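Bench notebook, Brorkunside kitchen room
June 10, 2023

Worked on the dirty plate setup again. Same oak-colored table, same turquoise tray, Mokia plates. The dirt is the black grit mix from the Trajkovski jar, put on by hand in a streak and then sprinkled. Water goes on after that from the squeeze bottle. Table protection: none, which I want to change (see end).

Tray and plates at different points today:

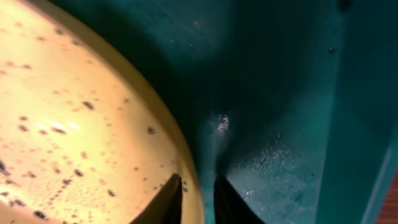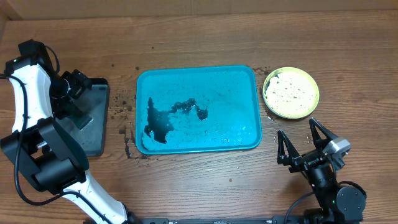
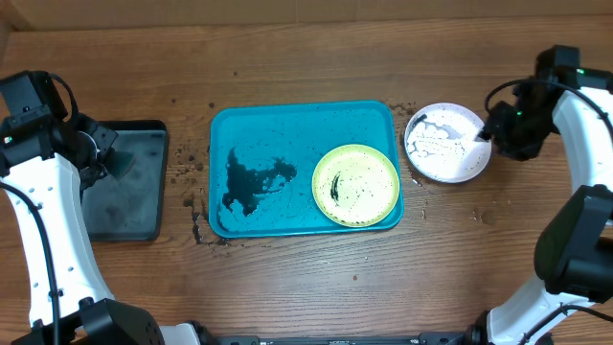
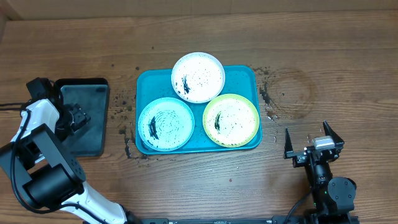

Bresix asked why we bother with grit at all when sauce is what people have on their plates. Sauce dries at its own speed and you can't put the same amount down twice, so I am staying with grit for now. Bresix also said the tray should be rinsed between plates or the second plate gets dirt from the first on its underside. Fair point. I had been wiping tops only. Turned over three plates after lunch and two had a gray ring on the foot.

Changes from January:

Grit is down to one level spoon per plate. The old amount was too much and most of it ended up on the wood.

Streak first, then sprinkle. The other way around, the streak drags the loose specks along and you get a clean band on either side.

Water 30 ml to start, 40 if the grit has been sitting. More than that and it runs over the rim of the shallow plates.

Sponge gets squeezed out over the bucket before each plate. A full sponge only moves the dirt to the tray.

Drying cloth is separate from the wiping cloth. They got mixed up in the morning and I had to put both in the wash.

Trouble:

The wood. Grit and dirty water get past the tray and the grain holds on to it. Dry brush first, then a damp cloth along the grain. Wiping across it just pushes the black into the lines. Water marks need to be wiped the same day. One old ring near the window end hasn't come out with anything so far.

The small grains stick to wet plastic. Tipping the tray over the bucket takes off the big pieces and leaves a film. Needs a proper rinse, warm water and a drop of soap.

Sink strainer is clogging. Do not pour grit down the sink. Let the bucket settle, pour off the top, put the sludge in the trash.

Grit jar has 900 g left. Enough for the month at one spoon each.

To do: oilcloth or a thin mat for under the tray, second sponge, new strainer, label the cloths. Try a deeper tray if the store room has one.

Last updated June 10
3 comments · 0 shares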